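Ticket: picking cell 4, hand stops above the bin
Opened: 25 Mar 2025
Status: waiting for part
Site: Goretti

Problem as reported by the shift: the arm goes to the large bin on the upper tier, the hand opens and then nothing comes. The controller waits 12 seconds and gives "grasp not confirmed". After reset it does the same. On the lower tier the fault came only one time.

First check. I have restarted the Wiver controller and the hand separately. All finger joints answer in the service menu, and open and close by manual command is fine. So I do not think that it is the fingers.

Second check. I compared the taught bin height with the real one. The upper tier was measured again after the rack was moved in July, and the value in the recipe is still the old one. Difference is 10 mm. I corrected it and saved the recipe under a new name, the old one is kept. The fault became more rare but it did not disappear.

Third check, cable. With the arm stretched to the upper tier, the hand cable is pulled more than in the lower positions. I moved the arm by hand guiding and watched the signal at the same time. It dropped 4 times when the wrist was turned, always near the same angle. With the arm low I could not repeat it. The connector was opened, cleaned and closed again. No change after this, so I suspect a broken wire inside the cable.

Answer from Vamulex support: they agree with the cable, and ask us to note the software version of the hand (it is 26) and to not run the upper tier in automatic until the cable is exchanged. Spare cable ordered from Kárason, no delivery date yet.

Until then: lower tier only, speed reduced. Please do not tighten the cable clamp more - there must be some slack for the wrist. Please also do not delete the old recipe, I need it to compare.

To do after exchange: repeat the wrist test at the same angle, teach the upper bins again, then run one full shift before closing the ticket.

Attached: open hand over the upper bin, one small white piece in the front corner.

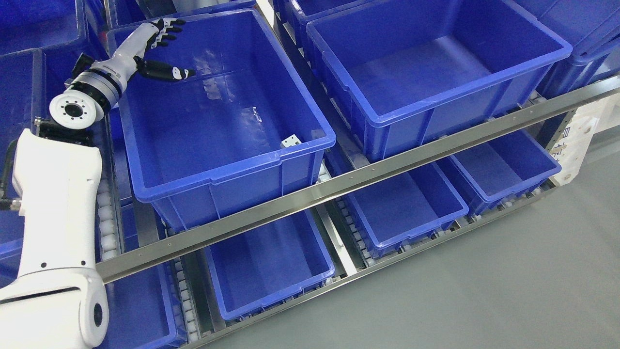

Page 1 of 1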